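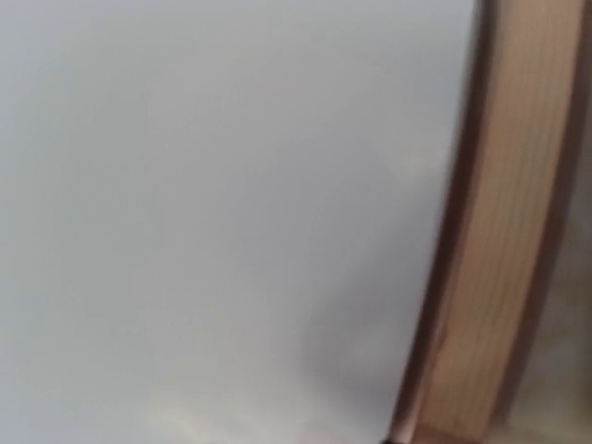
Sunday, 5th February, and I have decided to deal with the paper. All of it. The shelf in the hall, the drawer under the shelf, and the bag behind the door that was supposed to be temporary in November.

Ground rules, written on the back of an envelope I then had to file: keep, recycle, or "decide later." I am allowed one small pile of decide later. It's already the tallest pile in the apartment.

First find: the manual for a Sterkumen kettle. I have not owned a Sterkumen kettle since two kitchens ago. The manual is in perfect condition, which is more than I can say for the kettle.

Second find: another manual for the same kettle, in case the first one got lonely.

I now own 139 takeout menus. Yes, I counted. Counting is what you do when you don't want to start on the tax folder.

Most of them are from Orton, the noodle place that changes its menu every season and not its noodles. I kept the newest one. I order the same thing off it every time and could recite it to you in my sleep.

Paper cut. Left thumb. It was a birthday card, so there's a lesson in there about sentiment.

Moving on to notebooks. I have a lot of notebooks with three pages of very good handwriting followed by nothing. You can pinpoint the day I gave up on each one, and it's usually a Thursday.

One of them says "BUDGET" on the front in capitals and has a single entry inside. The entry is the price of the notebook.

Lunch was toast, eaten standing up. Every surface I would normally sit at or on is now categorized.

The Forer planner, 373 pages, undated so you can "start any time." I bought it four years ago. Technically still on schedule.

Question for people who are better at this: do you keep the blank ends of notebooks? I tore out a few to use as scrap paper and now I have a new category, scrap paper, and it needs somewhere to live.

Update: several of you said a box. I have gone to look for a box. The box was full of paper.

The box contained, among other things, instructions for assembling the shelf in the hall. I read them all the way through. I'd like to apologize to the shelf.

Recycling bag number two is so heavy I had to drag it to the door like a body. Met the downstairs neighbor on the landing. We both said "paper" at the same time and left it there.

Somebody asked about the Sima storage boxes. I looked them up. A set is 200 dollars. For 200 dollars I would expect the box to read the mail and answer some of it.

The shelf is done! There are books on it, standing upright, with the spines facing out like in a home where people have their lives together. Please don't open the drawer.

I haven't done the drawer.

Moved decide later into the drawer. It fit on the second try, once I took out the kettle manuals.

Stopping for the night. If anyone needs a menu from a pizza place that closed, I have it in two colors and will deliver.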